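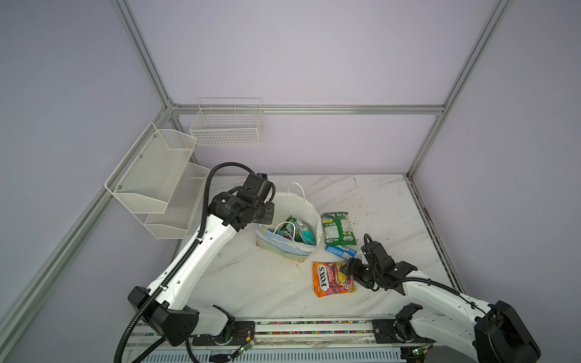
Research > Packaging Studies > Section 4

4.2 Small packs in paper carrier bags

In the Ronstead survey we recorded 443 small items, and 41 of them were flexible snack packs. Such packs fill a carrier bag unevenly, and their labels are hard to read when the film is wrinkled. We therefore noted the label of each pack only from its back side (Figure 2).

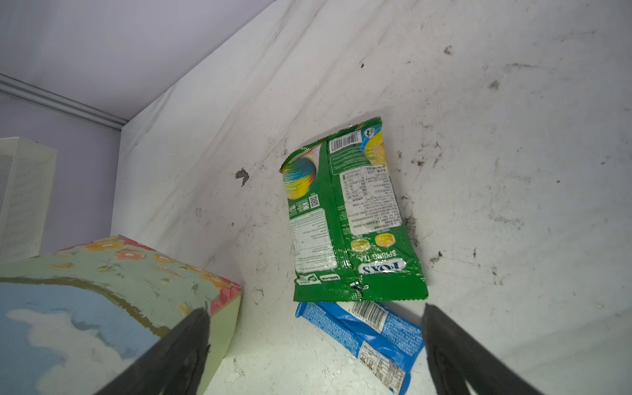 Figure 2. Green snack wrapper, back side up, with barcode and nutrition label; a blue and white wrapper lies partly under it.

Creases and glare were the usual reasons for an incomplete entry.

Related articles
Peltonen: Folding of paper bags
Lindqvist, I.: Label size on candy packs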